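Ciltico Home Help > Furniture and Fixing > Wood

Sorting out a workbench corner full of wood parts, paper and tape before I put anything together

Posted by Iolanda Macedo, 10/2/25
298 views

Hi everyone! I have finally started on the wooden furniture I've been dreaming about since February, and I'm having a wonderful time with it, but I need some help with the order of things.

I have a post, a few flat boards and panels, and a tabletop with a nice thick rounded edge. None of it is from a kit. The tabletop came from a neighbor who was moving, the post and boards came from the Jurketti salvage yard (I could spend a whole weekend in that place), and so there's no instruction sheet to follow. I paid 155 for everything and I still think I got away with something.

The part I'm stuck on is the post. It has a metal bracket up near the top, and I can't decide whether to leave it on and build around it or take it off and start fresh. I've been leaning boards on the post to try out angles, and every angle looks good to me for ten minutes and then looks wrong.

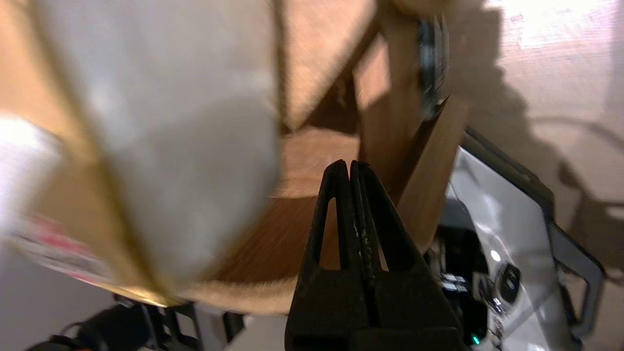 Post with the dark bracket near the top, one board leaning on the right

What I'd love to know:

Do I clean and finish the pieces first, or join them first?

Would you keep an old bracket like that?

And how do you keep the small stuff (paper, tape, wrappers, bits of plastic) from taking over while you work? I lose my pencil marks under it and then I measure everything again. I have the Iment folding bench at home, the small one, so I haven't got much surface to spread out on.

I'm in no hurry. I'd like it to be done in time for my sister's visit, but she's easy to please and will sit on the floor if she has to. Thank you!

2 replies

I'd go finish first, join second, and I'll argue for that with anybody who wants to listen. Once two pieces meet there's a corner you can't get a cloth into, and that corner will bother you every time you walk past it. Lay the boards flat, sand them with the grain, wipe off the dust, and put on one thin coat. Leave bare wood anywhere you plan to use glue, because glue wants to grab wood and it won't grab oil. A bit of masking tape over the joint areas takes care of that.

Then the bracket. Take it off, look at what's behind it, and decide after that. If the screw holes are tight and the bracket is straight, put it back with new screws one size up. If the holes are crumbly, fill them with glued-in wood plugs, let those dry overnight and move the bracket down a little to fresh wood. I did exactly this on a coat stand and it has held up two winter coats and a saxophone case ever since — I'm very fond of that coat stand.

About the angles: stop judging them by eye while the board is just leaning. A leaning board slides, even a tiny bit, and then you're comparing two different things. Clamp it, draw a line on the post along the edge of the board, take it down and try the next one. Write a letter by each line. After a cup of coffee come back and pick a letter.

You could also cut a scrap strip to the length you want and use that for trying things out, so the good board stays out of the way. It's lighter and you won't mind dropping it. Mine is from an old shelf and it's covered with so many pencil marks that I've started a second one.

One more thing on speed. People rush the dry fitting because it doesn't feel like progress, and it's my favorite part! You get to see the thing before it exists. Move pieces around, step back, move them again.

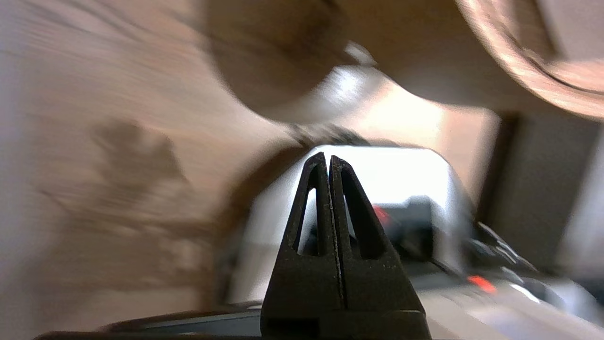 Algirdas Zariņš
Wood and Joinery helper, 441 replies

I forgot to say something about the rounded edge on your tabletop. Please don't use a power sander there. Fold the sandpaper around a piece of felt or an old sponge and follow the curve by hand with light strokes. With a machine you get a flat spot in about the time it takes to sneeze, and getting the curve back is a long evening. Check your work by closing your eyes and running your fingers along it. Fingers find bumps much better than eyes do.

And if the end grain drinks up the finish and goes darker than the face, that's what end grain does. Sand the ends one grade finer than the rest and it evens out nicely. I like a little contrast there myself, it shows off the curve.

Good luck with it, and do post the finished piece!

Iolanda Macedo replied:

This is so helpful, thank you! I love the letters idea. The bracket is coming off on Saturday. The rounded edge is my favorite thing about the whole project, with streaks in the grain that show right on the end, so I'll be very gentle with it. It still has things sitting on top of it, as you can tell, including something in gold and silver foil.
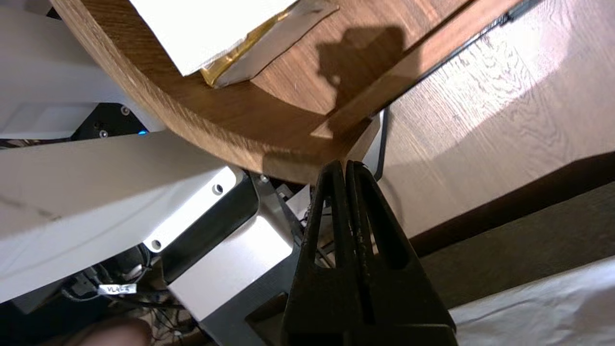 Category: Tidying and Work Surfaces

Oh, I can help with the clutter part! Not so much with the joints, I'm a glue-and-hope person.

What works for me is a tray. Any tray. Everything that isn't wood or a tool goes on the tray, and the tray lives on a chair next to the bench. Foil, paper, tape ends, the lot. When the tray is full you stop and sort it, and that's a nice little break for your back too.

Loose paper goes on a clipboard hanging from a nail. If you draw your plan on it you'll have it at eye level. Tape goes on a hook. I used to stick strips along the edge of the table so they'd be ready, and they'd pick up sawdust and then they were no good for anything, so now I tear one when I need one.

Don't put anything sticky down on bare wood and leave it there over the weekend. It can pull at the fibers when it comes up, and the spot may show when you put the finish on. Same goes for shiny wrappers with food in them, since butter and chocolate leave a grease mark. Ask me about my mother's sideboard. (No, don't.)

For round pieces I keep an old towel underneath. They like to roll off when you turn your back, and a towel stops that completely. 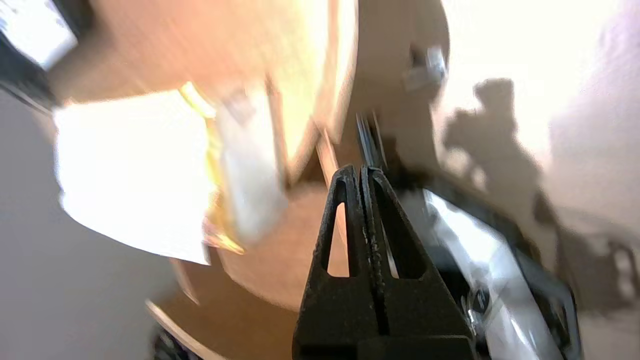

White paper and yellow tape, still lying across the big round piece

Mark your measurements on masking tape stuck to the wood while you work, and peel it off the same day. Then if a paper does land on top of your marks you can find them again by feel, and there's no pencil to rub out afterward.

Mārtiņš Šimkus

Iolanda Macedo replied:

A tray! I have three trays and it never crossed my mind. Getting one out right now. I'll put up a new post when the boards have their first coat on.

Related: Removing old screws with worn heads | Which finish for a tabletop? | Building the Dambrauskienė side table from scrap boards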